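Search posts
Search

Heloísa Meireles
2026-05-26

Pairing white socks, a short thread. Black ones are easy to put down and hard to tell apart. White ones have the opposite problem on a light table, where the edge of the cuff nearly disappears against the wood under flat light.

Starting state matters more than folding method. A sock that arrives bunched has no obvious toe, heel or cuff. Find the cuff first, then pull toward the toe. Going the other way tends to trap the toe inside the foot. 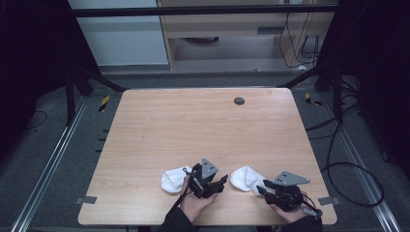 Two white socks on the table, both still crumpled.

Table surface: wood grain, smooth, no cloth on top. I tried a felt mat in February and gave it up. Knit grabs felt, and the sock stretches when you try to slide it. On a bare top it moves freely and keeps its length.

Next step is laying the pair parallel with both toes the same way. Leave a strip of bare table between them. If they touch, the cuffs catch on each other and you end up lifting both.

Short cuffs need extra care. There is very little fabric above the heel, so a fold-over cuff comes undone in the drawer. I stack the two, fold once at mid-foot, and stop there.
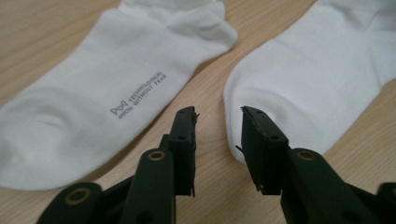
Posted by Heloísa Meireles

Toes lower left, ankles upper right. The heel on the left sock sticks out to the right, which is a usable reference when the toe is rounded and tells you nothing.

Print is the other reference. The left one has small dark grey lettering by the foot, first line "TECHNOLOGICAL". I don't rely on print for matching – it fades at a different rate from sock to sock, and plenty of pairs carry none.

Matching order I use for plain whites: cuff height, knit, length, then shade. Shade goes last. Two socks from one pack can drift apart after almost 12 washes.

Odd ones go in a separate bin for 3 laundry cycles. After that they are dust cloths.

Drawer layout in the next thread.

Contact | © Heloísa Meireles | Back to top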